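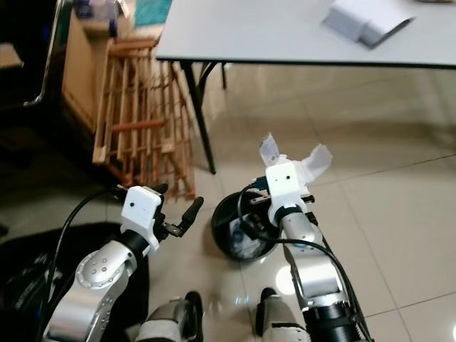

L'atelier Kokton, c'est un mois entier pour écrire le premier jet d'un roman jeunesse, à plusieurs et chacun chez soi ! Je reçois beaucoup de messages depuis l'ouverture des inscriptions, le 16 janvier 2023, alors j'ai rassemblé vos questions. La plus fréquente : « et si je n'ai pas d'idée ? » Prenez un détail bien concret - un coude argenté cerclé de petits trous de vis, un carrelage beige, un câble noir qui fait une boucle - et demandez-vous quel enfant s'arrêterait pour le regarder. J'ai commencé des chapitres avec moins que ça.

Quand a lieu l'atelier ?
Tout le mois de juin. Les groupes sont formés la dernière semaine de mai et vous recevez un mot de bienvenue avec le prénom de vos partenaires de lecture.

Faut-il avoir déjà publié ?
Pas du tout ! L'an dernier nous étions 234, et beaucoup n'avaient jamais montré une ligne à qui que ce soit. Si vous avez trois romans derrière vous, venez aussi, les débutants adorent poser des questions.

Combien de mots par jour ?
Vous choisissez. Moi, je vise 596 mots, un chiffre bizarre qui vient de ma toute première séance et que je garde par superstition.

Pour quel âge peut-on écrire ?
Albums, premières lectures, romans pour ados, tout est bienvenu. Les textes en vers aussi, et j'en voudrais davantage !

Qui lit mes pages ?
Votre groupe de sept personnes, toujours le même. Despina Manole et moi passons dans chaque groupe au moins une fois. Despina est redoutable sur les dialogues, gardez-lui une scène où ça discute.

Puis-je arriver avec un texte commencé ?
Oui. Mon propre manuscrit, Skoryk, traînait depuis deux étés quand je l'ai apporté à l'atelier. J'ai jeté le début, gardé le chien, et je suis repartie de là.

Et si je décroche au milieu ?
Écrivez un petit mot à votre groupe et revenez quand vous pouvez, même pour une page. La liste de diffusion reste ouverte tout l'été.

Comment s'inscrire ?
Par le formulaire de la page Contact. Indiquez votre tranche d'âge préférée et, si vous en avez envie, le titre provisoire - je les lis tous avec un plaisir fou !

Floarea Bucur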